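I've been meaning to write up the Mollovent open day since September, and as it's now 10 December 2024 I'd better get on with it before I forget the lot.

Mollovent is a stone yard, five minutes' walk from Sernier station, all uphill. They cut and polish slabs for hearths, worktops, steps and so on, and once a year they let the public wander in. Entry was £3, and that got you a cup of tea as well (good tea, too, proper mugs).

Our guide was Zarmeena Bangash, who has the sort of voice you can hear over a bridge saw. She took us through the slab store first, and I could have stayed there all morning! You walk between the racks with these huge sheets leaning either side of you. One of them weighed 900 kilos, she said, and I kept my elbows in after that.

Then on to the saw shed, ear defenders on, and the polishing line, where everything is splashed with grey water and so were my shoes. A man was finishing a set of steps for a house in Verkach and let us run our hands along the edges. Lovely and smooth on top, still rough underneath where it'll never show.

What I really went for was the veined stone. We're redoing the hearth at home and I'd got it into my head that I wanted plain slate, but grey with white veins has completely won me over.

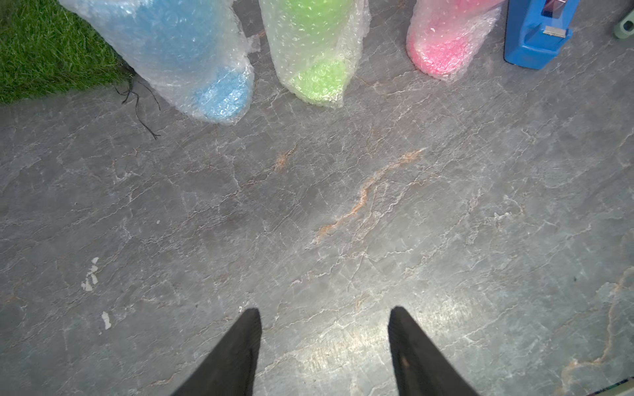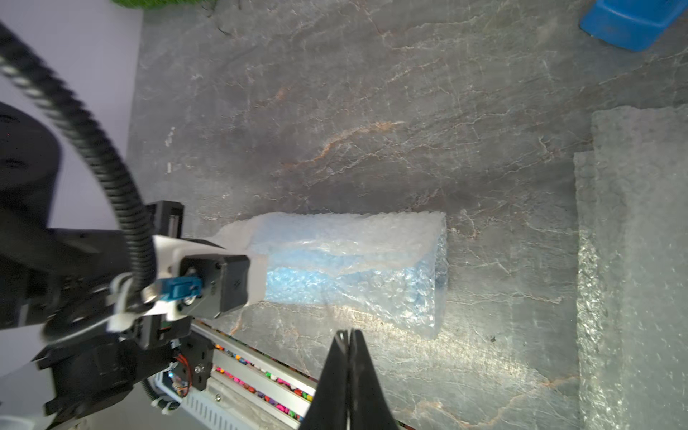

The price is another matter. I asked about an offcut and was quoted £110, plus delivery, and then went off to have a think over a slice of lemon cake. Zarmeena said to bring a paper template of the hearth with me next time, as people's measurements are always wrong (mine were, I've checked).

Lunch was at the Memon café at the bottom of the hill, which does a very decent lentil soup but gets packed by noon. Parking at the yard is hopeless, so do take the train. Wear old shoes, and book the early tour if you can, the later one had twice the queue for the saw shed.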